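# Crates, Cabbages and a Very Small Shop

Roswitha Nolte is already talking about squash when she opens the door. She runs the vegetable corner at Futthorpe, and she has opinions on where a squash should sit, how a cabbage should be picked up and why a potato belongs low down. I had planned on asking about the money side first. We got to that much later.

"Come in, come in, mind the step," she says. "I moved everything again last night, so tell me if it looks strange."

She started in June with a folding table and whatever Wolfram Teuber had left over from his plot. The table lasted 16 days. People leaned on it, it wobbled, and the onions rolled. Then Annelore Buschmann offered her some wooden crates she'd been keeping in a shed, and that, Nolte says, was the moment she got properly excited.

"A crate is just a lovely thing! It's a shelf, it's a box, you can turn it on its side, and you can stack it against a wall and suddenly you have a shop. I sanded them myself. I had dust in my hair for a week and I didn't care."

She likes light wood best, for the way it sets off the greens, and she wants the floor kept plain. Her first try had a checkered cloth under everything. Buschmann told her it looked like a picnic, and the cloth went home again.

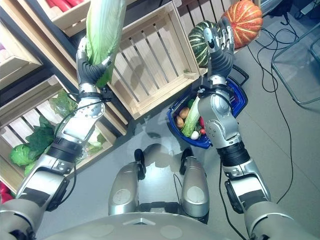
"And the big things go up top," she says. "A pumpkin on top of a crate, you see it from across the room and you walk over. Put it on the floor and you trip on it. I learned that with my own foot."

Striped squash is her favorite of everything she sells. She says children go for it every time, and she lets them pick it up and carry it for a while – even if it goes back afterward. Napa cabbage is the one she worries over. "You hold it at the bottom, where it's firm. Grab the leaves and you've got a handful of leaves. I show everybody. Some people have been buying cabbage for fifty years and they still let me show them, which is very kind of them."

Then there are the baskets. She went through three kinds before she settled on plastic ones with a handle. Wicker was pretty, but dirt from the potatoes got into the weave and stayed there. Plastic she can rinse under the tap in the yard and have back in use before the next customer.

How does she pack one? She laughs, and then answers for a good ten minutes. Potatoes first, always, and off to one side. Garlic wherever it fits. Leafy greens can lie across the middle as long as nothing heavy goes on them, and a red pepper is good near the edge for the color.

"Oh, I love a red pepper in a basket. It wakes up the whole thing."

The money, when we reach it, is modest. She spent 325 on getting set up, most of it on paint, brushes and the scales, and she made it back by the end of the summer. Teuber still brings most of the produce and would like her to take more beets. She would like him to grow more garlic. They've been having this conversation for 19 years, she says, long before there was a shop to have it about.

Next she wants a low crate for herbs, if she can find one the right depth, and better labels. The current ones are handwritten and they smudge. "I know what everything is, so I forget that other people might not. A woman asked me last week what the long pale one was and I talked about cabbage until she had to catch her bus."

I left with potatoes, a squash and instructions for both. The vegetable corner is open mornings from 10, and you should bring your own bag.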